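Flandivora at the Pillai — last lot of tickets, support, and the record

Quick one this month, sorry, half of us are still unpacking from the regional dates and the other half have colds.

So. Flandivora are playing the Pillai in November, one night only, and the first batch went in an afternoon. We've got 67 tickets left on the members' allocation and after that it's whatever the venue has on the door. Two per person please. Reply to this email with your name and we'll put you on the list, pay at the desk, cash or card, no booking fee.

For anyone who missed them last time: four players, two drum kits, a harmonium that Mogens Snorradóttir has been running through a guitar amp since the first EP. Long pieces. Very loud in the second half, bring plugs, we'll have a bowl of them at the merch table but they go fast. The set is nearly all from the new album, Flavanside, plus the old closer if the curfew lets them get to it.

Support is Caroline Muriithi, solo, voice and tape loops. She played the back bar in autumn to a room that went dead quiet for 40 minutes, which if you know the back bar is saying something. She's on early. Doors 7.30, Caroline at 8, don't wander in at nine and complain.

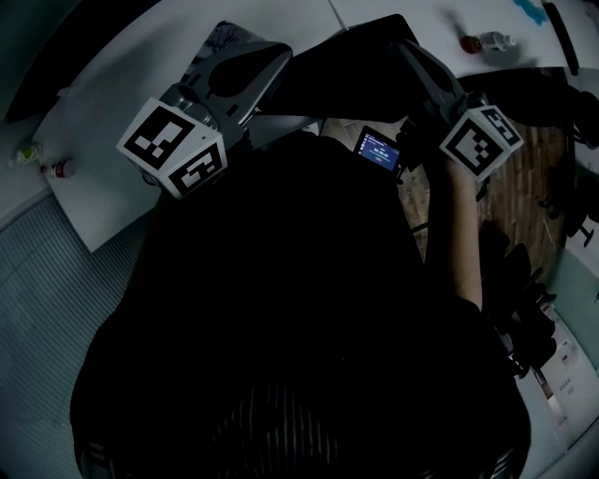 Page last changed: July 31, 2022

About the record. Flavanside is out on Avine, the label Kilian Aigner and Esben Hjaltested run out of Kilian's place. Vinyl pressing is 245 copies, numbered, grey sleeve, with the lyric sheet folded in. We get a box of them for the gig. CD and download as well, the download has an extra track, a live thing from the ferry terminal show that is mostly wind and applause but I love it.

Had it on repeat all week. Side one is the more tuneful side by a long way, side two is basically one organ chord and an argument between the drummers. Favourite is track three, where the harmonium drops out and you get the bass on its own for ages and then everybody back in at once. Mahfuz Weerasinghe's review is going up on the site when he's finished it — he's on his third draft and says it's to long already.

Other bits

The roof fund is at $2,361. Thanks to everyone who chucked something in at the quiz. Still a way off but the bucket over the mixing desk is getting emptied less often.

Parking at the Pillai: the side street is permit only now, they are ticketing. Use the lot behind the pool, free after six.

Lost property from the June show, one denim jacket, one kids bike helmet, a capo. Email if yours.

We need two more people for load-in, from 3pm. You get in free and theres dinner, usually curry. The harmonium is heavier than it looks and the back stairs are what they are.

Next mailout when the rest of the spring dates are confirmed. Mahfuz has the list.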